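Home | About Us | Workshops | Shop Hours | Contact

About Stuvton

Posted in April by the owner

Hi, and thanks for clicking over to the page everyone tells me I should keep shorter! I run Stuvton, a small shop and teaching studio for people who like pattern on their walls, their floors, their shelves, and pretty much anything else that holds still. We sell printed wall coverings and floor sheeting, we sell the racks and shelves and greenery that go with them, and a few evenings a month we push the tables together and teach people how to put it all up.

I started out doing display windows. My first real job was for a garden supply store called Ustia, where I was handed a roll of leaf-print paper, a stapler and a window that faced the bus stop, and told to make it look like spring by 9 in the morning. It was crooked. I loved it anyway, and I kept getting asked back (the second one was straighter). After that came bakery windows, a dentist's waiting room, a shoe store, and a hallway in an apartment building that I still think is the best thing I've ever done, even though it's been painted over since.

The shop came later. Our address is 112 Gebretsadik, the door with the green awning, and when I signed the lease the place was one long room with a drop ceiling and carpet that I'd rather not talk about. We pulled up the carpet ourselves. The space is now split into 3 parts: the front, where the rolls and sample books live, the workroom, where the cutting happens, and the back, where we build corners.

I should explain corners, because people ask. A sample book is fine for picking a color, but it can't tell you what a print is going to feel like when it's on two walls and over your head and there's another print under your feet. So we build little corners — walls, a ceiling, a floor, a shelf or two, a plant — and leave them up long enough to get sick of them. If I'm still happy with one after a few weeks, the combination goes in the book. If I start avoiding it, down it comes.

The one I keep going back to is the red mandalas on speckled white. I was nervous about it! Big lacy-looking red circles and ovals on the walls are one thing, but we ran them right across the ceiling too, and then put a pale leafy vine print with tiny brown flowers on the floor. On paper it sounds like a headache. In person the grey-green in the vines calms the red down, and a feathery fern-type plant (artificial, I kill the other kind) sits in the middle and ties the two together.

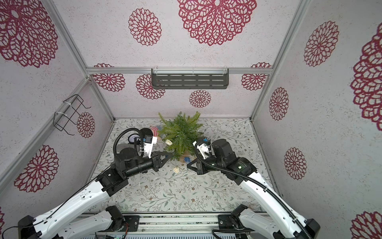 The fittings matter as much as the prints, if you ask me. I like a dark grey slotted metal shelf against a busy wall, where a solid one would just sit there like a lid. Black wire baskets are good for the same reason, you still get the pattern through them. And yes, I hold them on with white cable ties. I've tried the fancy brackets and I always come back to cable ties, they're cheap and you can snip them off when you change your mind, and I change my mind a lot.

Our own line of prints is called Ritudine, and it grew out of the workshops. People kept asking for motifs in mixed sizes, so a wall wouldn't look like a checkerboard, and I couldn't find enough of those to buy in. We print in small runs and keep the offcuts in a bin by the register. Please take some, they make great drawer liners. Last time I cleaned up the inventory there were 3,027 sheets on file, counting every leftover and odd end, so if you need one more piece to finish a closet we bought in for years ago, ask me before you give up.

Workshops run in the evening, start at 6:30, and take 2 hours if we don't get chatting. You'll learn to measure, cut, line up a repeat and get around an inside corner without swearing too much. Bring a pencil and wear shoes you can kneel in. We've got the knives, the smoothers and the coffee.

If you're just curious, come in and poke around. The back is open whenever the front is, and you don't need an appointment unless you're bringing floor plans.

Last updated: April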